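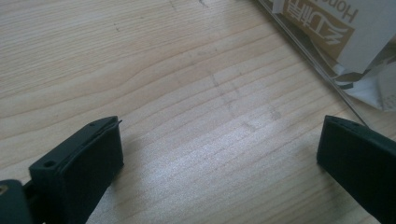
October 4, 2023

Back from Billham and my voice has gone completely, so I'm typing this with a mug of honey and lemon and not speaking to anyone until tomorrow. We lost 2–1. I'm still cross about the second goal (their winger was a yard off, I was level with him, I saw it!) but the linesman kept his flag down and off they went celebrating in front of our end.

There were 200 of us in the away corner, which for a midweek cup tie is pretty good going, and we made more noise than the rest of the ground put together. The man on the tannoy gave the crowd as 1,000 and got a cheer for it.

First half was dreadful. We couldn't keep the ball for more than two passes and the new lad at left back, Bence Kun, was getting run ragged. Then after the break he was a different player. He won a header he had no right to win, carried it forward 30 yards and hit one into the far corner from nowhere, and I ended up hugging a complete stranger in a bobble hat. His first goal since he signed in August, and I do hope he gets a proper run in the side now.
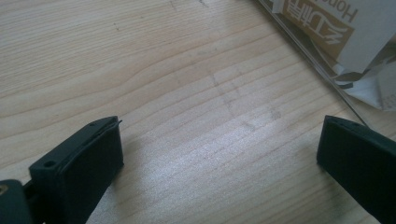
Anyway, the winner came right near the end and that was that. Very quiet coach home. Somebody had the other scores on their phone and Evangelista went out too, on penalties, so at least I won't get any texts from my cousin.

League again next, Gisavville at home, and they haven't let in a goal for three games. I'd take a draw. I'd play Kun further forward and drop the big striker to the bench, but the manager loves him, so he'll start.

Must wash the scarf, it's got gravy on it. And I still owe Dad for the ticket.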